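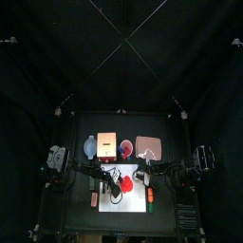

점토 찍기 놀이, 받침은 꼭 깔아야 하나요?
웬만하면 까는 걸 추천해요. 하얀 판이나 시트 하나만 있어도 점토 테두리가 잘 보이고, 끝나고 판째로 들고 가서 닦으면 되거든요.

질문을 워낙 많이 받아서 맨 앞에 적어 두고 시작할게요. 오늘은 빨간 점토를 납작하게 펴서 동그라미로 찍어내는 방법이에요. 쉬워 보이는데 막상 해 보면 가장자리가 뭉개지고, 틀에 점토가 끼고, 들어 올리다가 동그라미가 달걀 모양이 되고... 저도 한 달 내내 그랬어요 ㅠㅠ

준비물
시판 점토 한 통 (저는 Plevamano 빨강, 113g짜리)
동그란 쿠키 커터
흰색 받침판
마른 천 한 장, 물 조금
찍은 조각을 담을 그릇

시판 점토가 없으면 밀가루 172g에 고운 소금 반 컵, 식용유 한 숟갈, 미지근한 물을 조금씩 넣어 가며 반죽해도 돼요. 물은 절대 한 번에 붓지 마세요! 손에 안 묻을 때까지 치댄 다음 식용 색소를 넣는데, 빨강은 생각보다 많이 들어가요. 처음 만들었을 때는 아무리 넣어도 분홍이라 그냥 분홍으로 놀았습니다. 밀가루 알레르기가 있는 아이라면 이 방법은 건너뛰시고요.

1. 자리부터 잡기
받침판을 몸 앞 가운데에 놓고, 그릇이랑 컵 같은 건 판 뒤쪽에 한 줄로 세워 두세요. 옆에 두면 팔꿈치로 꼭 한 번은 칩니다. 저는 Drirnton에서 산 판을 쓰는데 모서리가 둥글어서 닦기 편해요. 쟁반을 뒤집어 써도 괜찮고요.

2. 커터 닦아 두기
은근히 다들 빼먹는 순서예요. 지난번에 놀고 남은 점토가 커터 안쪽에 얇게 말라붙어 있으면 새 점토가 거기 딱 걸려요. 천에 물을 살짝 묻혀 안쪽을 한 바퀴 돌려 닦고, 마른 쪽으로 한 번 더 닦아 주세요. 금속이라 물방울이 남으면 얼룩이 생기더라고요. 천은 보풀이 덜 빠지는 걸로 고르시고, 점토랑 비슷한 색 천을 쓸 때는 특히 조심하세요. 보풀이 박혀도 안 보여서 나중에 손끝에서 까슬까슬해요. 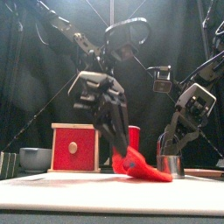 빨간 천과 반짝이는 은색 금속 컵

3. 점토 주무르고 펴기
통에서 막 꺼낸 점토는 좀 뻣뻣하니까 손바닥으로 1분 정도는 주물러 주세요. 말랑해지면 공처럼 뭉쳐서 판 가운데에 놓고 손바닥으로 꾸욱! 그다음에는 가운데에서 바깥쪽으로 밀어내듯 눌러요. 테두리가 울퉁불퉁한 건 신경 안 쓰셔도 됩니다. 어차피 찍어낼 부분만 평평하면 되니까요. 두께는 새끼손가락 반쯤이 제일 다루기 좋았어요. 너무 얇으면 떼다가 찢어지고, 두꺼우면 옆면이 배불뚝이가 돼요.

밀대를 쓰고 싶으면 Abreu에서 나오는 짧은 나무 밀대가 아이 손에 맞아요. 저는 귀찮아서 거의 손으로 합니다 ㅎㅎ

4. 찍기
커터를 똑바로 세워서 수직으로 누르세요. 바닥에 닿는 느낌이 나면 아주 살짝만 좌우로 돌리고, 그대로 위로 쏙 빼요. 여기서 비스듬히 빼면 한쪽 선이 뭉개져요. 선이 덜 파였으면 같은 자리에 다시 맞춰 누르기보다 그냥 뭉쳐서 처음부터 하는 게 빨라요. 저는 같은 자리를 노리다가 초승달을 여러 개 만들었거든요.
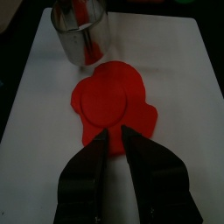

루루맘 님은 댓글에, 동그라미를 먼저 집으려고 하지 말고 바깥쪽 점토부터 살살 걷어내면 모양이 훨씬 덜 망가진다고 남겨 주셨어요. 아이가 테두리 벗기는 걸 더 재밌어해서 정작 동그라미는 찬밥이라고도 하시고요.

저도 따라 해 봤는데 정말 편해요! 테두리를 한쪽 끝에서 천천히 벗기면 동그라미만 판에 남아요. 그때 얇은 카드 같은 걸 밑으로 밀어 넣어서 떠 올리면 됩니다. 걷어낸 점토는 다시 뭉쳐서 3번으로 돌아가시면 되고요.

5. 정리하기
다 놀았으면 점토를 한 덩어리로 꾹꾹 뭉쳐 공기를 빼고 바로 통에 넣으세요. 뚜껑이 딸깍 할 때까지요. 이미 겉이 좀 굳었으면 물을 손가락으로 세 방울쯤 떨어뜨려 다시 주물러 보세요. 질척해졌다면 뚜껑을 열어 두고 저녁 먹고 오면 얼추 돌아와 있어요.

판에 묻은 자국은 남은 점토로 톡톡 찍어내고, 그래도 남는 얇은 막은 젖은 천으로 닦으면 돼요. 빨강은 오래 두면 흰 판에 물이 드니까 자기 전에는 꼭 닦아 두세요. 저는 한 번 미뤘다가 주방 세제로 한참 문질렀어요.

커터는 Sandeo 소품 코너에서 800원 주고 산 건데 아직 멀쩡해요. 다음에는 이 동그라미들을 겹쳐서 장미 만드는 걸 올려 볼게요. 꽃잎 붙이는 순서가 헷갈려서 저부터 연습 좀 하고요!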